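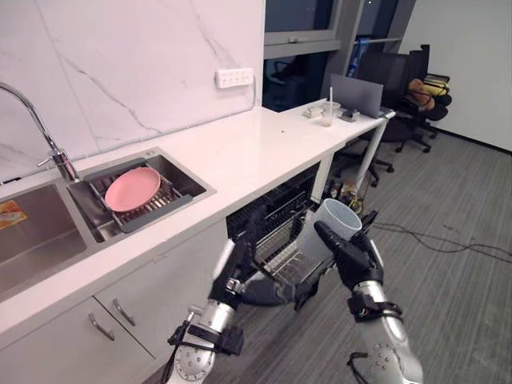
Trying to work out what a second year of this is going to cost us, and I'd like to hear from anyone who has had to put it in a spreadsheet that someone else then reads. We lease a pair of arms with five months left to run, and the job we've given them is the office washing-up: into the dishwasher, out of the dishwasher, plates in the rack. The arms came on a lease from Pelkonen and the hands were bought outright from Ollorar, which seemed clever at the time. The quote for the arms was clear enough. What I didn't budget for was everything between the arms and a translucent plastic cup of the sort the right hand has hold of there, over the open dishwasher. A cup like that weighs next to nothing and squashes if you look at it sternly, and a fair share of my unplanned spending has gone on teaching an expensive hand to hold one.

What I've got to spend next year is £3,000 on top of the lease. It isn't a lot, I know, and I've already been laughed at by a sales department, so you needn't feel you have to.

The things fighting over it are:

A spare hand. Ollorar want £2,000 for one, before VAT, and they won't do a discount on the second because they say we're "not a volume customer". At the moment if a hand goes off for repair we have one arm with nothing on the end of it, which limits its usefulness in the kitchen.

A service contract. Bronel have offered us one covering arms and hands from both makers. They haven't given me a firm price yet, only a brochure with a man in a hard hat on the front.

Cable management. This covers everything from proper drag chain to a bag of Velcro. We have been through a lot of Velcro.

The kitchen itself. We bought the island, sink and dishwasher for the project and they live in the corner of an ordinary carpeted office, with the desks and chairs where they always were. The underside of the island is open, so the bottoms of the sink basins and the drain pipes are all on show, and the cables and hoses go off across the carpet tiles from under there. Facilities would like that boxed in. They'd also like the carpet replaced with something you can mop. I would like them to pay for it and they have so far been very philosophical about this.

Crockery. I thought this would be a rounding error. It has its own line now.

What would you buy first, and what would you leave until it hurts? Also, is there any sense in paying for the service contract and the spare hand, or is that buying the same comfort twice? I have to send figures up in November and last year's were described as "optimistic" by someone who doesn't hand that word out as praise.

For what it's worth, the layout isn't going to change much. We marked out the floor with white tape early on and moved it a few times, and there are bits of the old tape still on the carpet that I've stopped seeing.

Asked in Equipment and Workshops by dishpan_budget
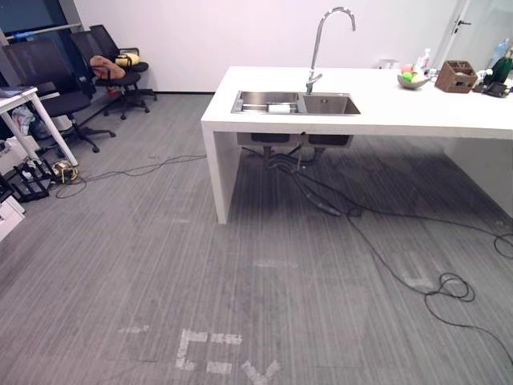
halfaspanner

Spare hand first, and don't let anybody talk you round. I ran the numbers for something similar at a place that did tray packing and the cost that never made it on to the sheet was people standing about. When a hand goes away for repair, the lease on the arm carries on, and so do the wages of everyone whose work depends on it. Look up how many weeks you had a hand out of action this year, multiply by whatever you pay Pelkonen for the arm, and put that number next to the £2,000. If the second one is smaller, there's your paragraph for November.

On whether the contract and the spare overlap: a bit, yes, and less than you'd hope. The contract gets the broken one mended. The spare gets you through until then. What I'd be careful of is a contract covering two makers' kit where the join between them is your responsibility. Ask Bronel, in writing, who comes out when the arm is fine and the hand is fine and the wrist connector between the two is not. I have had that phone call. It involved a lot of hold music and both firms being extremely polite about each other.

Also ask these before you sign anything:

Is the response time the time until a person answers the phone, or until a person is in your kitchen?

Are fingers and tendons counted as wear parts? If they are, you're paying for cover on the bits that don't break.

Does water void it? You are operating over a sink. They will have a view on this, and you want to learn what it is this year.

Is there anything in it about cables? Most of my call-outs were cables. Somebody in overalls drives for hours, wiggles a plug and sends an invoice.

Can you hire a hand by the week? Ollorar wouldn't when I asked but that was a while ago, and it changes the sum completely if they do.

With what's left after the spare I'd do the cables properly on the arms and leave the floor to facilities. Anything dangling near a forearm will catch on something sooner or later, and a dishwasher rack is nothing but things to catch on. You don't need drag chain for the lot. Sleeve the long runs, clip them where they don't flex, leave slack at the joints, and keep spares of whichever cable goes closest to the wrist.

I'd leave the boxing-in alone. You'll want to get under that sink more than you expect to.

mopandbucket

carpet under a sink. brave

answer to the question is get the floor done. one dishwasher leak and your £3,000 is gone on drying out the carpet, and then you've no spare hand and no floor either. vinyl isn't dear, and get the hoses up off the ground while the tiles are up. sorry don't know anything about the robot side

pravgate_kit_desk

I do purchasing at Pravgate and we went through a smaller version of this, with one arm and a tea trolley, so take what's useful.

I agree with most of what halfaspanner says but I'd do it in a different order, mainly on account of your lease. You've got five months left on it. Before you buy another Ollorar hand, find out whether you're keeping the Pelkonen arms at all, and if you renew, whether you'd get the same model. We renewed, they sent a newer arm, and the bolt pattern at the wrist had moved. We had a spare gripper, unused, in its foam, and it fitted nothing in the building. I still see it when I open the stationery cupboard.

So my order would be:

Get the renewal terms from Pelkonen now, with the wrist interface written into them. Costs you an email and a certain amount of chasing.

Ask them for a price on arms and hands together, even if you've no intention of taking it. Ollorar may become more interested in you as a volume customer once they know you've been asking.

Then the spare hand, if the interface is staying put. Left or right matters, by the way. If yours are handed, buy the side that does the most work and check whether the other can be converted. Ours couldn't have been.

Then cables. A day and a decent box of parts will do it.

Service contract last, and only if Bronel will quote for a pay-as-you-go visit instead of the year. We took the year and used it 2 times, once for a fault that cleared up while the engineer was looking for somewhere to park.

On crockery, don't be embarrassed by the line, just make it small and boring. We bought 40 identical plastic cups in one go from a catering supplier and put most of them away in a box. The mistake we'd been making was replacing them a few at a time from whichever shop was nearest, so every batch had a slightly different wall thickness and the grip had to be set up again. It was costing us more in afternoons than in cups. Same goes for plates and bowls. Pick one of each and be dull about it.

For the floor, I'm sorry to say I'm partly with mopandbucket. I wouldn't spend your money on it, but I would put it in the November figures as a named item with facilities' name beside it, so that when it does get wet there's a piece of paper. And take up the old tape before you get quotes, or someone will charge you for removing it.

dishpan_budget

Thanks all. I've written to Pelkonen about the wrist and they've replied to say that they'll reply. Checked the Bronel small print too, and fingers are wear parts. So are "items in contact with liquids", which in our kitchen covers more or less everything we own. I'm putting the spare hand in with "subject to lease terms" after it, cables second, and cups as a single bulk order. The floor is going in under facilities and I'm going to be out that afternoon.

halfaspanner

Get the hold music in as a line too.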